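Search this site Go

How to pledge a monthly gift to the Lisesmont relief fund

Setting this up is quick, and regular gifts are wonderful for planning food and clinic work!

1. Open the Give page and pick Monthly.
2. Type an amount, up to $200.
3. Choose a program - Dinsa schools or Brevemari clinics.
4. Check your email and click the link to confirm.

Your first gift goes out in March.

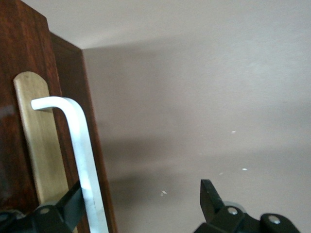

Widad Khoury: Can I switch programs later? Yes, under My Gifts!

Related
Give as a group
Getting your tax receipt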